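Foltirel Ski Area: Lift and Piste Data Project
Progress report to the Flandmont Mountain Fund
Jan 29, 2022
Prepared by Tharun Namboodiri

Period covered

This report covers work from the start of November to the date above. It follows the headings in the grant agreement.

Lift survey

The survey of lift stations is complete. Bottom and top station heights were taken again with a handheld receiver and checked against the maintenance drawings. The lowest station open to the public is at 1408 m and the vertical range of the marked terrain is 731 m. The old brochure gave a larger figure that included the service track above the Siqueira chair. That track is closed to skiers and has been left out.

Two drag lifts are still listed under their former names on the ticket office boards. New boards are on order.

Piste map

All 58 km of marked piste have been walked or skied with a logger. Lengths are measured along the centre line, with no allowance for turns. Gradient was worked out for each section and the colour grade compared with it. Most grades stand. The lower part of the Imis run is steeper than its blue grade allows, and we propose to mark it red from the bridge down. The patrol has agreed in principle, but the change will not be made during the season.

The draft map has gone to the printer for a colour proof. The first proof showed the blue and green lines too close in tone and was sent back.

Snow depth records

Readings are taken daily at the mid station and at the top of the Siqueira chair. The sensor at the mid station gave no data for part of November after a connector failed. Manual readings were used for those days and are marked as such in the table. The spare connector has been fitted.

Base building

The ground floor is now in use for the information desk, the first aid room and the children's room. Heating in the boot store is not yet connected. The contractor has given a new date in the next quarter, at no extra charge. 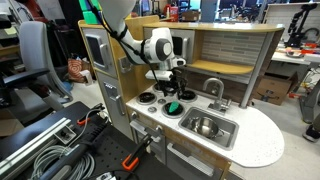 Fig. 1. Play kitchen with four round burners and a speckled worktop.

Spending

Spending is nearly in line with the plan. Printing is under budget, as only the proofs have been invoiced. Survey travel is slightly over, owing to repeat visits to the Imis sector in poor visibility. We ask the Fund to approve a transfer between these lines.

Next period

Approve the second colour proof and print the map. Replace the ticket office boards. Send the lift and piste tables to the Fund in the agreed format, with the snow depth table as a separate file.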